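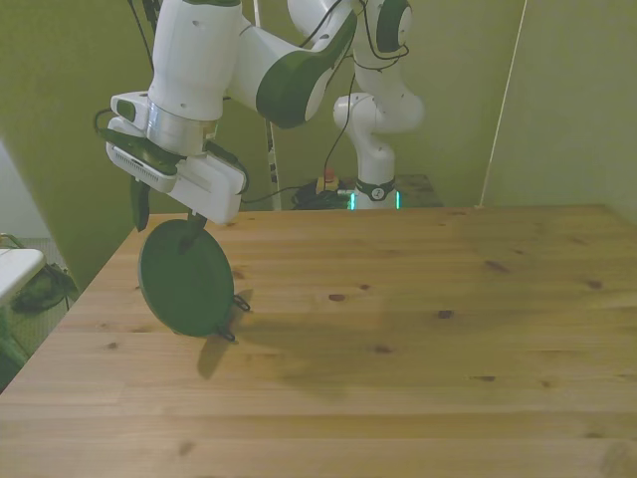
## 5 January 2023: first look at the link cleanup on the patient leaflet blog

Happy new year to whoever reads this after me (probably Titilayo, hello!). I'm picking up where my October notes left off, which is to say in the middle of the dead links, with a cup of tea and a much better mood than I had then.

For anyone who has lost the thread: the Onuoha blog posts plain-language summaries of old medicine leaflets, mostly things people were prescribed decades ago and now want to ask their doctor about. A lot of the early posts lean on scans and articles hosted somewhere else, and those have been quietly disappearing. Readers write in, very kindly, to say they clicked and got nothing.

### What I ran

Zusex over the whole archive, overnight, with the slow setting so we don't hammer anyone's server. It flagged 308 links. I had a little moment of despair at that, then sorted by address and felt better, because a big share of them point at the same old library in Brirkport that reorganized its site. Same file names, new folder. Ekene thinks he can fix that whole batch with one find-and-replace, and I believe him, but I'd like to try it on a copy first (remember the curly apostrophes, Ekene!).

Sorted the rest by hand until lunch:

- moved, new address found: the easy ones, fixed as I went
- gone, but we have our own saved copy: left for Omolara, who knows which ones we're allowed to repost
- gone and no copy anywhere: 13 so far, and I haven't finished the older half
- not broken at all, just slow. Zusex gives up too soon. I raised the wait and reran those and they all came back fine

### Things that bothered me

The summary pages for the sleep medicines say "see the original leaflet" as the only source, and in three of them the original is in that last "gone" group. I don't love leaving a medical page up with nothing behind it. Ladi and I talked it over on the phone for far too long and we landed on adding a short note at the top of each one saying the source can't be reached at the moment and giving the title, year and publisher so a reader can ask a librarian. Ladi wanted to pull them down completely. I see her point and I went back and forth, but people do find those pages by searching, and I'd hate for them to find only the forums. We agreed to look again in a month.

Draft wording for the note, please improve it:

> The leaflet this page was written from is no longer online where we found it. We are looking for another copy. Please talk to your doctor or pharmacist before acting on anything you read here.

Also, the dates. When I saved the fixed posts, the blog bumped several of them to the front page as if they were brand new, and the morning email went out to subscribers with a post from years ago on top. Isauro caught it before I did. There's a checkbox, "keep original date," under the second tab, and it does not stay checked between posts, so you have to tick it every single time. I've written it on a sticky note and put it on the monitor. Four replies to that email so far, all of them nice, one asking if we were feeling all right.

### Comments

I got pulled into reading the old comment threads while I was in there, which wasn't on the plan and ate some 40 minutes, no regrets. There is good material in them. A couple of readers mention leaflets in their own drawers that match titles we're missing. Titilayo, would you be willing to write to them? You're so much better at that kind of letter than I am, and I think it should come from the blog address and not from mine.

### Next

- copy of the archive for Ekene to test on
- finish the older half of the list
- note text to Omolara and Ladi for a read
- ask Isauro if the subscriber email can be paused while we edit
- find out who at the Brirkport library looks after the scans now, my old contact's address bounces

Saved the Zusex output in the shared folder, under links, the file with "slow" in the name. The other one is from the first run and has all the false alarms in it.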